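So we finally have numbers from the Grondik project and I've been wanting to tell you all about them!

The question was a simple one: if people show a robot a task using handheld grippers, does it matter whether they all work in the same spot? We collected 2,037 demos at a single table in Detby, then 2,848 more with everybody wandering wherever they liked.
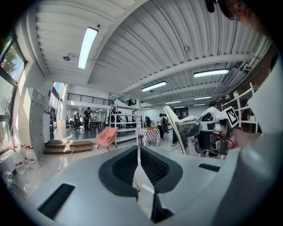
The wandering set won, and by more than I'd have guessed – the policy trained on it picked up roughly twice as many cups in kitchens it had never seen. Same gripper, same training recipe, same three tasks.

A caveat, and it's a fair one: the second set is bigger. We cut it down to 2,037 and ran it all again, and most of the gap stayed put :)

Folding is still a mess in both, I'm afraid. More on that once the Duvwood runs finish in June!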